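Search posts
Search
Pankaj Dubey
October, 7:14 AM

1/ I moved into a place in Clerkden last year and kept every water bill. A few people asked what I learned, so I'm putting it in one thread.

2/ The first full bill was for 962 gallons over the normal amount for one person. I live alone and don't have a yard.

3/ I called Otum, the water company. They had me turn everything off and read the meter before bed and again in the morning. It moved.

4/ It was the toilet. Put food coloring in the tank, wait 28 minutes, look in the bowl. Mine was blue.

5/ A new flapper cost 3 dollars. I put it in myself. Shut the valve first. I forgot and had to mop.

6/ The next bill was still high. My neighbor Pieter Mnguni told me to check whether they read the meter or estimated it. There's a small E next to the reading if it's an estimate. Mine had the E.

7/ I sent in my own reading and got a credit of 847 gallons. It took two billing cycles to show up.

8/ Shapes and textures up close. Black crosshatched band, three small prongs under it.

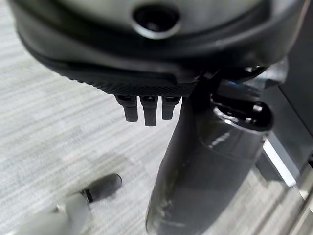 Dark gray plastic, black band, three prongs.

9/ Back to bills. If you rent, ask for the meter location in writing before you sign. Mine was behind a locked gate and I waited nine days for a key.

10/ Sewer charges go by water use here, so a leak gets billed twice. Ask for the sewer part back too. I had to ask separately.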